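Association Sornelby, atelier partagé
Compte rendu de la réunion de septembre

Présents : Rizwan Kodikara (animation de la séance), Mahfuz Matubbar (secrétaire), et les membres inscrits sur la feuille d'émargement.
Début : 18 h 15.

1. Approbation du compte rendu précédent
Le compte rendu est approuvé sans modification. Il est demandé que la prochaine fois il soit envoyé plus tôt.

2. Vaisselle et égouttoir
Rizwan rappelle que la vaisselle du midi reste trop souvent dans l'évier jusqu'au soir. L'égouttoir blanc aux poignées en bois clair est maintenant sur la table à plateau brun, et les membres sont d'accord pour qu'il y reste. Les couverts vont dans le double bac accroché à l'arrière, pas à plat sur la grille. Le plateau du dessous doit être vidé chaque soir par la dernière personne qui part. 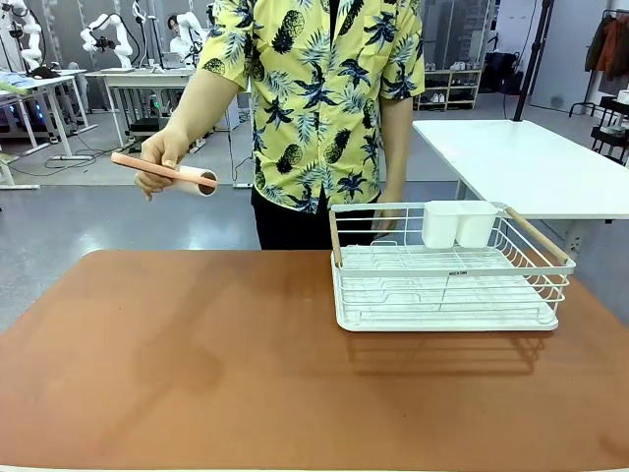
Mahfuz propose aussi que les verres soient rangés avant 20 heures, parce que l'égouttoir n'est pas assez grand pour les repas du groupe Natley. Une discussion a lieu sur l'achat d'un deuxième modèle. Le devis de la maison Karabulut est de 40 euros, livraison comprise. La décision est reportée à la prochaine réunion.

3. Essuie-tout
La consommation a beaucoup augmenté pendant l'été. On a dépensé presque 15 euros par mois. Il est décidé d'utiliser les torchons pour la vaisselle et de garder le papier pour les tables. Les tubes en carton vides sont à mettre dans le bac à papier.

4. Chaussures et vêtements
Les chaussures se rangent sur l'étagère blanche du fond. Les vêtements peuvent rester sur le portant, mais ceux qui ne sont pas réclamés à la fin du mois seront donnés à Ositley. Une affiche sera faite par Mahfuz.

5. Budget
Il reste 948 euros sur le compte. La cotisation ne change pas et reste à 20 euros.

6. Questions diverses
La clé de l'armoire n'est toujours pas retrouvée. Rizwan demande à chacun de regarder dans ses poches et ses sacs.

Fin de la séance : 19 h 30.
Rédigé par Mahfuz Matubbar, relu par Rizwan Kodikara.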